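On the Retention of Household Papers

Posted 10/10/24

The purpose of this post is to set out the approach to personal records that has been followed in my household for several years. Readers have requested it on a number of occasions, most recently after my remarks on the Hunalstead property tax appeal. It is offered as general information and does not constitute legal or tax advice.

I began keeping papers in an orderly manner after the death of my aunt, for whose estate I served as executor. Her papers occupied eleven grocery bags and the lower half of a linen closet. Among them were utility bills from an apartment she had left decades earlier, a warranty for a dishwasher no longer in the house, and, inside a seed catalog, the deed. The work of sorting them took most of a summer. I resolved at that time that no relative of mine would be asked to do the same.

The system presently in use divides all papers into permanent records, term records and passing records.

Permanent records are those that cannot be replaced or can be replaced only with difficulty. They include birth and marriage certificates, military discharge papers, adoption and naturalization papers, deeds, wills and the final documents of any court matter. In our case they are held in a fire-resistant box on the floor of the bedroom closet. Certified copies of the most important items are held by my sister in Dunleavy. I do not recommend a bank safe deposit box as the only place for a will. Access after a death may be delayed, and the rules differ from one state to another.

Term records are those that must be kept for a stated period and may then be destroyed. Tax returns and the papers supporting them make up the largest share. I retain the returns themselves without limit and the supporting papers for seven years. This is longer than is strictly required in most cases, and I am aware that some readers consider it excessive. Receipts for improvements to the house are held for as long as the house is owned, and for seven years after that. A correspondent, Paloma Schumacher, wrote in June to point out that my earlier post had left out this second period. The omission is regretted and has been corrected.

Passing records are bank statements, pay stubs, ordinary bills and the like. These are reviewed once a year, after the tax return has been filed, and are then shredded. The review in our household normally requires one evening.
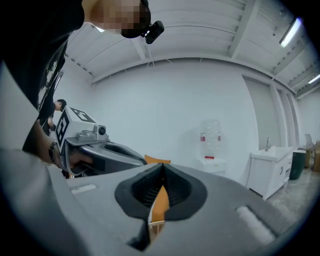

The question of paper against electronic storage is raised more often than any other. My position is that a scanned copy is sufficient for nearly all term records and all passing records, provided that two conditions are met. The first is that the copy be legible in full, including the reverse side where anything is printed there. The second is that it be stored in more than one location. At present I hold 1,234 scanned documents on the desktop computer and on an external drive, and the drive is exchanged with a second one kept at my sister's residence whenever we visit.

I previously made use of an online storage service called Pluneo. The service was satisfactory for several years. The terms were then revised, the price was increased, and the folder structure I had established was flattened into a single list without notice. Recovery of the original arrangement occupied the better part of two weekends. I have not used an online service for this purpose since, although I accept that many households do so without difficulty.

File names deserve more attention than they commonly receive. Each of mine begins with the year, followed by the month, the name of the issuing party and a short description. A name such as "scan0083" is of no use to anyone. I would further advise against clever abbreviations. In going through the older files this spring I found a group labeled "HPR," and neither my wife nor I could say what the letters had stood for. The contents were veterinary bills.

Regarding equipment, very little is needed. A plain four-drawer cabinet was obtained secondhand for $40 and has given no trouble apart from the lock, for which there was never a key. Hanging folders are preferable to loose ones. The shredder is an Evar cross-cut model. It is slower than the one it replaced and must be rested after several minutes of use, but it has not jammed.

Some mention should be made of letters and photographs, which belong to none of the divisions described. I was for a long time inclined to treat them as permanent records. The difficulty is one of volume. My late father-in-law left almost 3,000 photographic slides, a great many of them of highway overpasses, which were his profession and evidently also his pleasure. We retained those in which a family member appeared and a modest selection of the overpasses. The remainder were offered to the county historical society, which accepted two trays and declined the rest with courtesy.

Letters have been kept in full. They are stored by sender in shoe boxes, and no effort has been made to scan them. I am not prepared at this time to defend that decision on practical grounds.

One further document is strongly advised. It is a single typed sheet stating where everything is. Ours lists the location of the fire-resistant box, the names of the bank and the insurer, the name of our attorney, Tavion Mahmoud, and the drawer in which each class of record may be found. It does not contain passwords or account numbers. A copy is taped inside the door of the cabinet and another is with my sister. The sheet is revised each year on the evening of the review, and the superseded version is shredded with the rest.

Comments on this post are open. A separate post on medical records, which are governed by other considerations, is in preparation and will appear when the hospital has answered my letter.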